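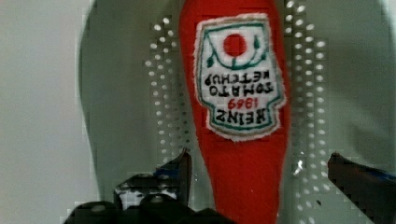

Phone makers should be required to print the end date of security updates on the box, in the same type size as the storage figure. The present arrangement, in which a buyer has to find a support page, match a model code and work out which of several update policies applies, does not count as disclosure.

The budget end of the market shows the problem most clearly. The Pretow 3 went on sale in January at 330 euros. Its product page gives the battery capacity, the display refresh rate and the peak brightness in nits. The update policy is in a PDF, and the period it names is counted from the date the model was first certified. Anyone who buys the phone at the end of its shelf life gets far less than the stated term. The Skuta, which costs more, has the same wording with a different logo.

Makers usually say that the date can't be fixed in advance, as it depends on the chip supplier. That is partly true. Driver support for a mid-range chip is agreed by contract, though, and the contract has an end date in it. The maker knows this date before the first unit leaves the factory.

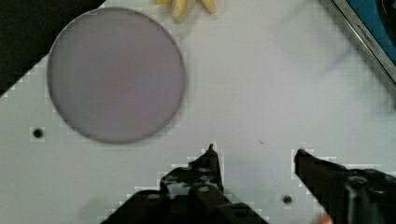 A second objection is that most owners don't install updates anyway. Esko Mustonen made this case in his newsletter on Sunday, and his figures on delayed installs look sound to me. His conclusion doesn't follow from them. An owner who puts off a patch can still install it next week. An owner whose phone no longer receives patches has no such choice, and banking apps will in time refuse to run on it.

Theano Triantafyllou, who repairs handsets for Kalogeropoulos, has suggested a softer version: a code on the box linking to a live support page. I would accept it as an addition. As a replacement it has an obvious fault, in that a page can be edited after the sale and a printed date cannot.

Resale prices would also become easier to read. Listings on Hirolby give condition and storage, and hardly ever the remaining support. Two handsets of the same model, 11 months apart in age, are covered until the same day, yet the newer one sells for noticeably more. With a date on the box, sellers would copy it into the listing.

The cost of doing this is one line of ink. The storage figure is already there.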